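Teaching a Simulated Arm to Hand Over a Phone by Remote Control

Project report, second-year laboratory module
Supervisor: Otakar Lukáč

3. Method

The aim of the Niltenska project was to record a person carrying out a handover task by remote control, and to find out whether a simple learned controller could repeat it. All work was done in simulation. The operator moved a hand controller, and the simulated arm followed it. The two trigger positions on the controller opened and closed the gripper.

Three operators took part and recorded 532 attempts between them. Each attempt began with the object on the table and ended when it had been held upright, facing the receiver, for two seconds. Attempts in which the object was dropped were kept but marked as failures – they were left out of training and used later when reviewing errors.

3.1 Choice of object

A handset with a keyboard was selected from the Toretti object library. A phone has a clear front and back, so the quality of a handover can be judged by its direction as well as by its position. The view used for checking this shows the screen, the row of control keys and part of the small keyboard above the gripper. A slight sideways lean was accepted, provided that the front of the phone faced the viewer.

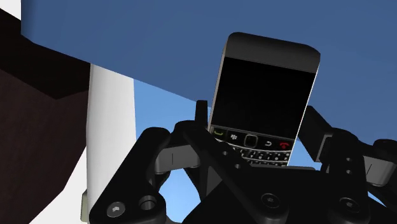

3.2 Recording and clean-up

Joint angles and gripper opening were stored at every time step. Long pauses at the start of an attempt were removed, as the controller otherwise learned to wait. After clean-up, 42 attempts were rejected for missing data.

4. Results and remaining work

Operators reported that closing the gripper was the hardest part to judge, there being no sense of touch through the hand controller. Kratochvíl, the training program used by the department, gave smooth approach movements but often closed the fingers too early. Adding the distance between fingertip and object as an input reduced this fault, although it did not remove it.

The recordings will be passed to the next group in July, together with the settings files and the list of rejected attempts.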